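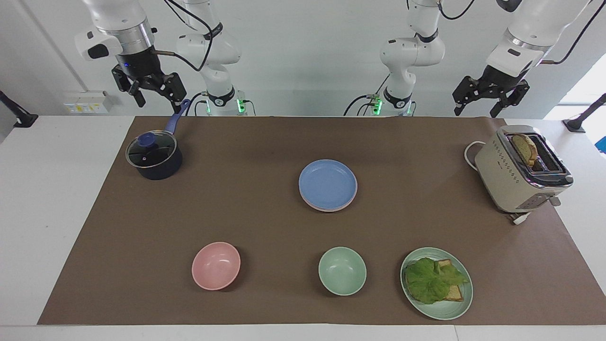
Making Lunch the Slow Way

The students in the after-school robotics class at Fletberg have spent most of the year on one meal. They call it the lunch task. A two-armed robot has to put together a sandwich on a plate and tidy away the dishes that were not needed. A person can do this without thinking. The class has been at it since December.

Mavis Brannigan, who teaches the class, picked the task after looking through the entry list for the Brostville student robotics meet. Most teams enter the sorting event, where a robot moves blocks into bins. There is also an open event, in which a team brings its own table, its own objects and a written plan of what the robot will try to do. Brannigan's students voted for the open event. They were then surprised by how much of the work was writing.

The class has 16 members. The younger ones started with the software and the older ones with the arms, and in January they traded places. Each student keeps a notebook of attempts. The notebooks are plain: the date, the step, what the arms were told to do and where they ended up. A page from the first week reads, in full, "Bread. Missed. Bread. Missed. Bread. Dropped on bowl."

Bread is one of the harder objects on the table. A two-finger gripper that closes hard enough to lift a plate will crush a slice, and one that closes gently enough for bread will lose a plate. The students wrote separate grip settings for each object and gave them names. The bread setting is called Cattaneo, after the bakery across the street. Lettuce has no setting of its own yet. It bends, it sticks to the fingers, and no two leaves are the same size, so for now the team borrows the bread numbers and writes down what happens.

Plates brought a different problem. When two are stacked, the gripper needs to take the top one by its rim and leave the other behind. The students tried coming straight down, then at a slant, and settled on a slant with a short pause before lifting. Bowls are easier, since one finger can go inside and the other outside.

The toaster is the part visitors ask about. It stays unplugged at practice. The robot is asked only to take a slice out of the slot and lay it on a plate, and later in the run to push the lever down. The saucepan is there because the judges at Brostville give points for working around objects that aren't part of the job. Its long handle gets in the way of nearly every path to the back of the table, and moving it a few inches can ruin a sequence that ran well the day before.

Heike Stöcker, an engineer who retired from a packaging plant, comes in twice a week to help. She does not write code for the students. She asks them to say out loud what they expect an arm to do before they run it, and she asks again afterward.

"They were changing three things at once and hoping," Stöcker said. "Now they change one. It takes longer and they complain about it, but they can tell me why a run failed."

By the spring break the class had logged 2,030 attempts at single steps. The full sequence is another matter. It needs every step to go right in order, and the team had tried it from start to finish only a few dozen times. The students' program, which they named Wurix, stops both arms when a step fails and waits for someone to reset the table. An earlier version kept going. It once carried out the whole second half of the task with nothing in its fingers.

Money has been a smaller worry than time. The school gave the class $500 for the year, and a pancake breakfast brought in $600. Much of that went to spare gripper fingers and cables. The dishes came from students' homes, and Brannigan buys the bread.

The team's plan was accepted on 05/04/2018. At the meet they will have one table, two runs and a short interview with the judges. Practice until then is on the plates and the lettuce, and two of the younger students are rewriting the reset checklist so that it fits on a single page.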